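About Lurno

Lurno makes a two-handed robot kit for ordinary homes, and we lend it out, set it up and look after it while it's with you. We started in Svetozár Jireš's spare bedroom with one arm, a borrowed drill and a lot of cable ties. There are 20 kits out on loan now, which still makes us grin!

Svetozár looks after the hardware. He came from Gumede, where he spent years on packing machines, and he has strong feelings about cable clips (ask him, but bring a sandwich). Celeste Cabral runs setup and training. She's usually the first of us you'll meet, as she does the home visit and walks through the rooms with you before anything is unpacked.

What's in the kit

Two grippers, a base, a charger, a tablet and a printed handbook. The current model is called Jusdale, after the street our first workshop was on. The handbook is 100 pages long and we're proud of every one, though most people get going with the first six. Spare finger pads come in the lid of the case.

Where we work

Mostly in lived-in rooms. We did try building a tidy test flat once, with matching chairs and bare shelves, and learned very little from it. Real homes have folding tables, baskets on the floor, a shelf of ornaments and bags tucked under things, and that's the sort of place we want the kit to cope with.

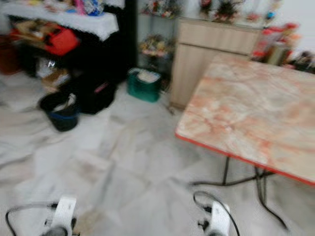 Fetching and tidying are the jobs people ask for most, so that's where the bulk of our time goes. We've logged 1,688 practice runs since March and Celeste has read the notes on all of them. The slow ones are her favourites, especially when they lead to a fix in the next update.

Borrowing a kit

A month's loan is £270, with the home visit and phone help included. Our repairs are done with our friends at Devex, two doors down, and you're welcome to drop in and have a go on the bench kit first. The kettle's on from 10.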